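Jan 10, 2026

Thread on phone boxes. I spent the morning with a table of them and have some notes for anyone selling or passing on a phone this month.

### 1

Background: I list used phones on Foklow, mostly for family and for people at work who got a new one in December and don't want to deal with the old one. Small scale. I have 7 to get out this month. The selling part is quick. The boxes are what eat the time.

### 2

Most people keep the box. Most people don't keep it whole. The lid is in the closet, the base is in a drawer with batteries in it, and the tray that goes inside went out with the recycling two years ago.

So before you list anything, get every part you have onto one table, all at the same time. Don't work out of a bag.

### 3

You need less gear than you'd think. Mine is a table, a pair of scissors and a soft cloth. Clean paper is good too if your table has any grit on it.

I used to keep a label maker next to me and never once touched it, so it lives in the hall now.

### 4

Start with the phone. Lay it face down in the open box and look at the back under decent light. Do this before you clean it. Smudges and scratches look alike until you tilt your head, and you want to know which one you have before you type "excellent condition" into a listing. 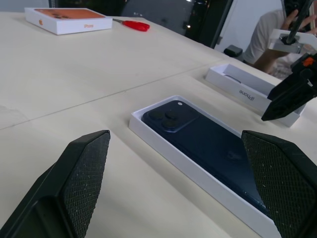 *Dark blue phone face down in the white tray. Lid and scissors to the left, a second open box off to the right.*

### 5

Check the lid too. The one in that photo has a phone in an orange tone printed on top and orange lettering on the side. A buyer looking at your listing sees the lid first and reads the color off it, so write the color of the phone itself in the first line of the listing. "Dark blue" is plenty.

I left the color out of a listing once and got the same question from four different people.

### 6

Scissors: keep them closed and away from the phone while you're handling it. Mine have red handles, so I can find them under paper. I cut tape and sleeves with them and nothing else.

Don't pry with them. If a lid is stuck, hold it by the sides, lift it an inch and let the base slide down by itself. It takes a few seconds. Squeezing the corners leaves dents and those show up in photos.

### 7

Inserts are where people get confused. Some boxes have a gray insert in the bottom. Some phones also come with a thin shallow tray, see-through or close to it, with a raised rim and rounded corners on the inside. People throw that one away as packing trash. Keep it. A phone that slides around inside the box is going to arrive with marks on it.

### 8

How I test a tray: lay it flat on the table, nothing in it, and press lightly on each corner. If it rocks, it's warped. A slightly warped one is still usable under the phone if the box is snug. A cracked one goes in the trash -- the edge can scratch.
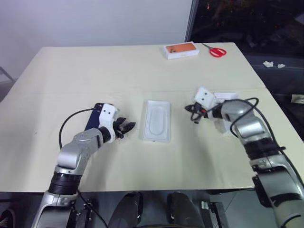
*Tray flat on the paper, small white phone box and scissors at the back.*

### 9

On the paper: I like a pale color. You can see lint and loose screws on it, and when you're done you fold the whole thing up and shake it out over the trash can. Any plain sheets will work. I bought a pack at Hamada a while back and I'm still on it.

Replace the sheets when they start to curl. A curled edge will drag a SIM tray off the table and you will be on the floor with a flashlight.

### 10

Getting the phone into the tray. Hold it by the long sides. Put one end in first, then lower the other. Don't drop it in flat, it traps air and sits high, and then you push down on the glass to fix it.

Look along the edge once it's in. The gap between phone and rim should be even all the way down. If one end is tighter, lift it out and start over.

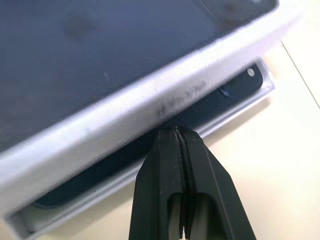

### 11

Dust. It collects along the rim, and white plastic hides it until the light hits from the side. Wipe the tray before the phone goes in, then wipe the phone, then close the lid right away. If you get up for coffee between those steps you get to do them again.

### 12

A question from Rin Murakami under my last thread: "Is a box worth anything by itself?"

A little. I've sold empty ones on Foklow. It's not worth a trip to the post office for one box, though, so I wait until I have several and send them as a lot. Flatten nothing. A box that's been folded is cardboard.

### 13

And does having the box raise the price of the phone? In my experience yes, some. The last phone I sold went for $228 with the box and every insert. I can't prove what it would have gone for bare. It did sell the same night, and the one I'd listed without a box that week sat there.

### 14

Write things down as you go. I put a sticky note on each box with the storage size, the last digits of the serial number and the listing number. Box 1345 in my notebook is a phone I packed in the wrong base and then mailed. The buyer was nice about it. I paid the shipping both ways.

(The notebook doesn't start at 1. I took over the numbering from an older one.)

### 15

Before the phone goes in for the last time:

- sign out of every account
- erase it and wait for the welcome screen
- take out the SIM if it has one
- take the case off and list it separately or toss it
- photograph the front, the back and all four edges

Do the edges. I get more questions about edges than anything else.

### 16

Shipping. The phone box is not a shipping box. Put it inside a bigger one with padding on all six sides. Hendside post office will sell you one at the counter, but the line on a Saturday is long, so I keep a few sizes at home.

No tape on the phone box itself. A paper band is fine. Tape takes the top layer off the lid when the buyer pulls it, and then you get a message about it.

### 17

Junpei Onishi asked whether the thin clear trays can be bought separately. I've seen lots of 2000 listed on Uvness, which is no use to anyone with one phone. If you're missing a tray, cut a piece of soft foam to the inside of the base. It looks homemade and it holds the phone still. Mention it in the listing.

### 18

That's most of it. I still have the second box to sort out -- the base and gray insert are here and I haven't found which lid goes with it yet. I'll check the closet tonight and add a post tomorrow if it turns up.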